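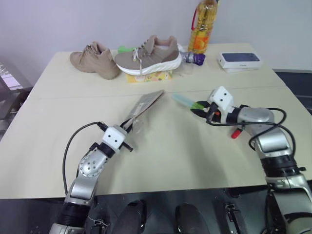

Work and Automation, session 6 notes
January 27, 2020
K. Vida

Case for today: Lasteck, returns and mixed-goods hall. Read the Khosravi chapter first if you haven't, the part on job redesign. Last week's case (Femden, the bakery line) was one product, one motion, all day. Returns are the opposite. Shoes, then a phone box, then cooking oil, then something in a tube. No two totes alike. That is why the work stayed manual so long, and why it's worth a whole session.

1. Before

Returns desk, two shifts. One person opens, checks, sorts, writes the code. Target was 433 items per shift per desk. Most people hit it by keeping the easy stuff for the last hour. Gholamreza Sadeghi (shift lead, interview in the reader, p. 11) is open about this: "You always kept a pile of boxes for after four." Remember that pile, it comes back.

2. What was put in

Two-arm stations from Pikbridge. Arms pick items up one at a time, set down by category. Person next to it does condition check and anything the arms refuse. First stage covered rigid boxes only, then soft goods, then bottles and flat packages. Clear plastic still a problem, also anything with loose laces or straps.

3. What changed for people

- Pace. Used to be set by the worker inside the shift. Now set by the station, with pauses nobody picked. Rostam Jafarzadeh calls it "waiting with your hands up".
- Mix. Machine takes the easy items. So what is left for the person is all hard: leaking, torn, unlabeled, wrong item in the right box. The pile of easy boxes is gone. Target dropped to 359 but staff report being more tired, not less. Discuss.
- Skill. New task, "recovery": clear a bad grip, restart, log it. Took two days to teach. Not in the pay scale until August, after Yasaman Salehi raised it at the works meeting. Six months of unpaid skill, in effect.
- Talk. Desks used to face eachother. Stations face the wall. Small thing on the floor plan, came up in almost every interview.

4. Numbers, be careful

Vendor sheet says 1,000 items between stops. That was measured on boxes. Shahab Kordestani kept his own log on mixed totes and stopped far more often, see table in reader. Neither is lying. Ask what was in the tote. Always ask what was in the tote.

Also: who counts a stop? If the worker nudges a shoe straight and the arm carries on, the system logs nothing. Invisble work, same as session 3.

5. Terms for the test

residual tasks = what's left over once the machine has its share
machine pacing
recovery work
task mix (vs. headcount, don't confuse them)

Lasteck cut no jobs in the first year. True, and doesn't settle the question. Three desk workers asked for transfers.

For next time

One page, max. Pick a job you have done yourself. Which part would go first, and what would the rest of the day look like without it? Bring it on paper. 100 points, late ones lose 10 a day.

Reader pp. 11 to 19, skip the appendix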